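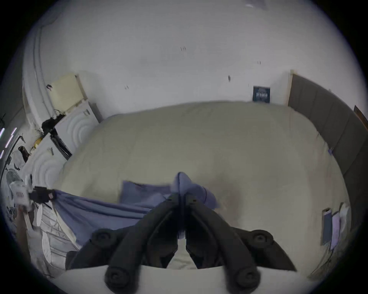 Bed station, house rules in pictures

Quick gallery page for anyone joining the Stallik work this month. Meant to have this up in April, sorry. Covers the bed only, kitchen rules are on their own page. Yến Lương wrote the original rules, Anathi Ndlovu cut them down to what fits on a door, I typed them up. Updated 10/09/2019.

Hand-held gripper over the bed. Jaws closed in on the lavender-blue cloth, cream comforter underneath. Go down on the peak of the fabric, never flat into the bedding. Comforter is soft and it gives, so you think you have the top layer and you have both.

Rules that go with it:

Grip the tool before you lean over. Not while leaning.
Shoes off if a knee goes on the bed.
Pads get a look at the start of the shift and again after lunch. Worn pad – swap it, write it on the sheet.
Cables stay on the wall side. If you have to step over one, stop and move it.
One person calls start and stop. Everyone else keeps quiet, Shirley Paquette had to throw out a whole morning over this.
Max 15 minutes at a stretch, then hand over. Wrists go before you notice.

Stelios Psarras asked if the 15 counts talking time. It does.

Next one is the folding task, two grippers, one garment. This is the start position we want people to copy. Blue-violet top spread on the green sheet, nothing else loose on the bed, a jaw at each lower corner.

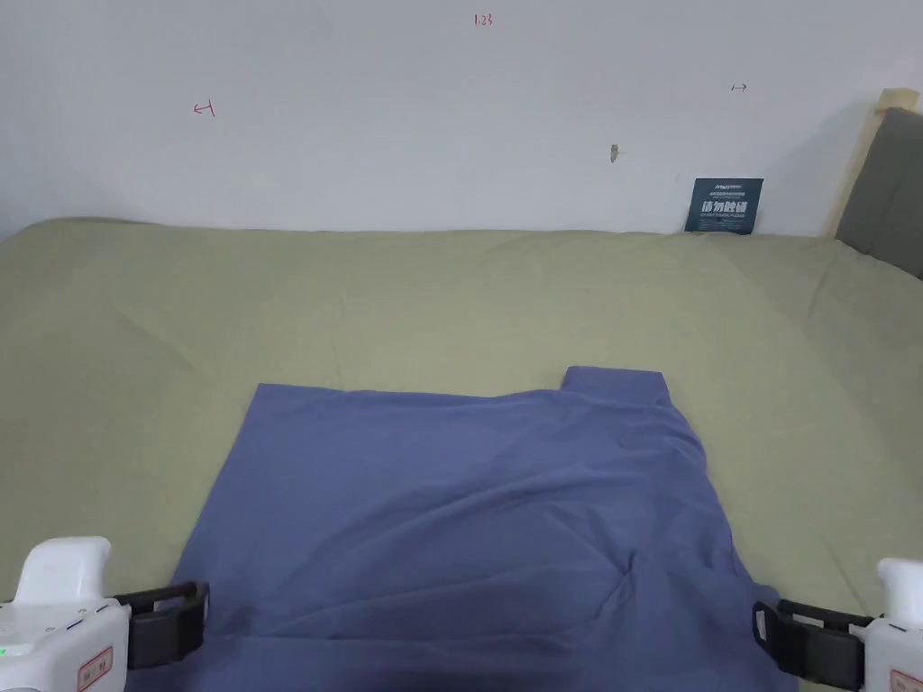
Both hands come in from the near side and stay there. No crossing over. If a sleeve ends up underneath, put the tools down and fix it by hand, then call a new start. Don't fish for it with the jaws, we lost a seam that way at Custberg and they were not happy.

Wrinkles are fine. People keep smoothing the garment dead flat before every run and it eats the clock, plus the Obi people specificaly asked for normal laundry. Spread it, leave it. Pull the sheet straight between garments, not between runs.

What counts as a bad run:

Start not called.
Fabric dropped and picked up by hand without a stop.
Anybody else's arm over the bed.
Tool knocked agianst the headboard. Stop, check the jaws, log it, even if it looks ok.

Bad runs get marked, not deleted. Zainab Jibrin goes through the log at the end of the day and she can't do it if half of it is missing.

Limit is 60 runs per person per day, and that one is firm. Somebody hit 19 over at Pindia and we got an email.

Still to add – the pillowcase rules, and a proper page on battery charging. Changes to any of this go through Yến, don't pencil them on the door copy.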